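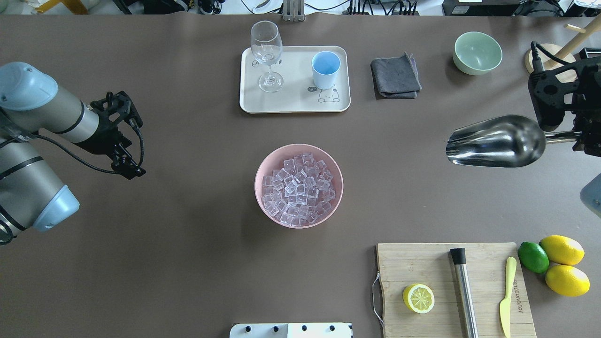

The drinks table at Istside, with the scoop in the right gripper.

Paula Enache wants us to throw out every slow demonstration. I think she is wrong. Our ice task has 118 examples, and in 6 of them the operator pauses before going for the bowl. Those pauses carry information — a person was deciding something.

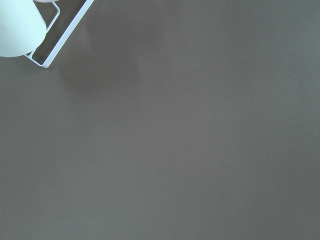

Cutting them makes a tidy set and a policy that has never seen hesitation. I would label them and keep them. Storage is cheap, and operator time is the part we can't buy back in July.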